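Why I started watching Zeman again

In August I began to watch Zeman from the first episode. It is a crime series about a police inspector in a small harbor town called Stulport. When I saw it the first time I was still learning English, and I am sure that I missed half of the story.

Each case takes 2 episodes, and I like this very much. There is time to know the family of the victim, the neighbors, even the man who sells the ferry tickets. My favorite case is "The Grultine Letters", where a retired teacher gets letters from a person who died many years ago.
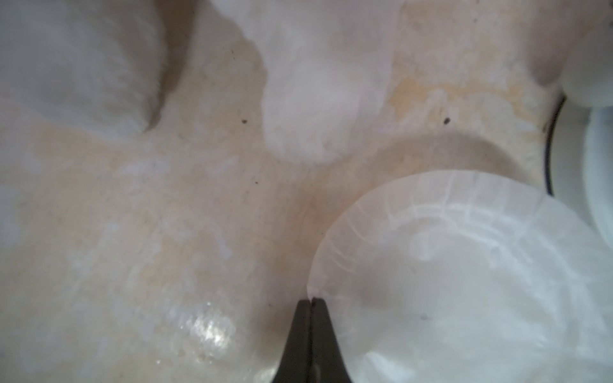
The role of the inspector's sister is played by Noura Hijazi, and for me she is the best actor in the series. She speaks very little. In the sixth episode she sits in the kitchen and listens to a phone message, and I stopped to breathe for a moment.

What I like less is the music. It is too loud, and it always tells you when to be afraid.

I watch with subtitles, one episode in the evening, after dinner. My sister wants me to try Flimero next, which is from the same writers, but it has 173 episodes and I am a slow person. First I will finish Zeman.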